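Kuvadia Practical Course, Handout 6
Good practice for hand-held gripper work on a bed

Read this before your bench session. The rules follow the Ekness working sheet, 3000 series, with our own changes marked R.

6.1 Before the first grasp
Agree on who leads. With two operators the leader calls each grasp and each release out loud. Keep your free hand out of the space between the jaws. Take cloth near an end or a corner, and keep sewn-in tags clear of the pivots where you can.
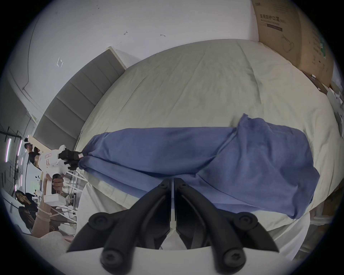
Rodica Jitaru would go further on the calling rule: the second operator should repeat the call before closing, every time, even when both people have done it for months. We have added this as 6.1 R.

6.2 Lifting
Close fully, then lift. Raise the cloth slowly and stop if any part of it drags toward other items. Straps, buckles and cables count as snag points — move them first. A failed lift stays in the record. Log it under code 49 and carry on with the next attempt.
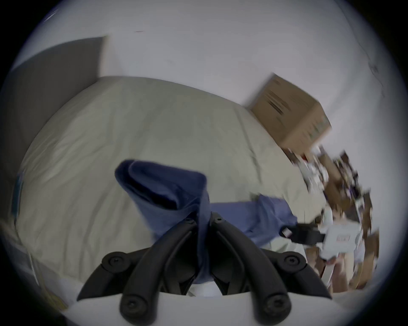 Fig. 2. Blue cloth held in the gripper, with a length still on the sheet.

6.3 Between attempts
Let go of the cloth completely before you move away. Hold the jaws over the bed, tips up, and wait for the leader's call. Check that cables run down from the bed and not across anyone's wrist. Do not smooth the sheet unless the task card says so.

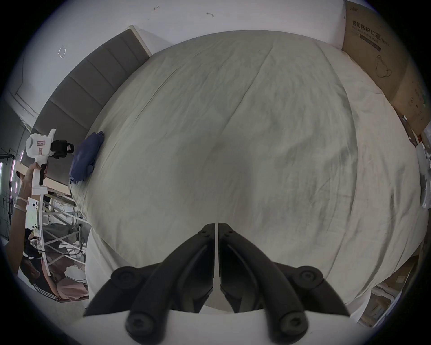
If you do smooth it, start a new attempt number. The same applies when a second person touches the cloth by hand, however briefly. Attempt numbers for this course run from 2283 and are never reused.

6.4 For next time
Bring your filled-in log on Sunday. Section 7 covers handover and storage.

Related items
Handout 5: Pivot and screw checks
Handout 7: Handover and storage
Rosik log template
Crăciun notes on soft materials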